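Where to look for a WWI service record with two spellings of the surname?

Posted by mudden_hist, 23/11/2024

My great-grandfather served in France from 1916 and came home with a bad leg. His attestation papers spell the surname Saltau, but the unit roll has Saltow. I've searched both and can't find a casualty form under either. Has anyone sorted out something like this?

Barbara Kwiatkowski

Search by regimental number and leave the name blank. Clerks wrote down what they heard, and a man could be filed under one spelling and paid under another. Check the embarkation roll as well, because it usually gives next of kin and a home address.
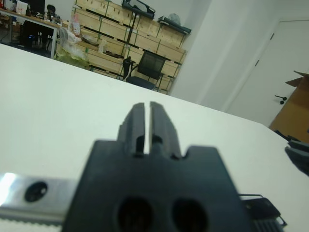
Casualty forms were often filed at the back of the service papers, so page through the whole scan before you give up. Mine ran to 400 pages in bad order. If his discharge papers mention a trade, follow that up too. My grandfather went back to fitting and turning, and his union card had the correct spelling. A trade like that leaves paperwork.

Fagundes

Try the local paper, they printed lists of wounded. Took me 2 goes to find ours.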